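How to Clean a Wooden Tabletop

A few minutes of care each week keeps the finish even. 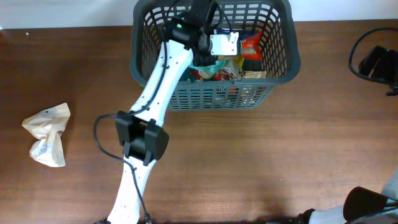
How much soap do I need?
Very little - 9 drops of mild dish soap in a bowl of warm water will do for most tables.

Dust first with a dry cloth. Dip a soft cloth in the soapy water, wring it out hard and wipe with the grain. Go over the top again with plain water, then dry it right away.

For sticky spots, lay the damp cloth on them for a minute and wipe again. Skip scouring pads.

Fadwa Kabbaj wrote in to ask about wax. Use a thin coat of clear paste wax, let it haze, and buff it with a clean cloth. Twice a year is plenty - I do mine in November and again before Ramadan.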